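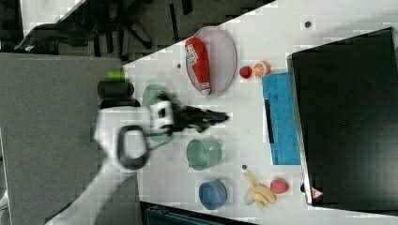
My youngest asked for a reward chart, of all things, after seeing one at his cousin's, and so for the past few months we have been living with the Hudach Feelings Box, a set of picture cards and a small book for parents, meant to help children of three to seven say what is bothering them. I was doubtful, I admit. We already play a lot at the kitchen table, and a red squeeze bottle on a plate with half an orange beside it can keep a child talking for a good long while without any cards at all. But a friend, Nuria Sarmiento, pressed her copy on me in May and wouldn't take it back, so I bought our own.

The cards are lovely and thick, and each shows a face with a short question on the back. The book, by Temitope Briggs, is kind and quite funny in places, and she never makes you feel you have already ruined everything (a rare thing on my shelf!). Her best advice is to pick a card for yourself first and answer it properly, out loud, before you hand the pile over. I said I was cross about the washing machine. My son said he was cross about Tuesdays, and off we went.

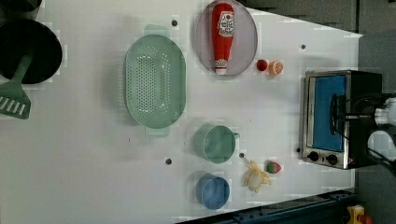
Jiltdale, 2020-11-19

I wrote the part you have just read some weeks ago and then left it, as one does, and I'm glad I waited. The first rush has worn off and we now get the box out perhaps twice a week, usually after tea. The "worried" cards are still the ones he looks for. The "proud" cards he finds dull, and I must say I agree with him – the questions on them are all rather alike.

My other grumble is the lid, which fits so tightly that a small child can't open it alone. You want him to be able to fetch the thing when he is upset

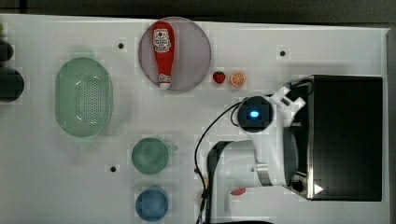 and not have to come and ask a grown-up first, so ours now lives with the lid off, under the stairs. The little cloth bag doesn't hold all the cards either.

Would I buy it again? Yes, for a child who talks easily once started. For a very quiet one I'd borrow it first.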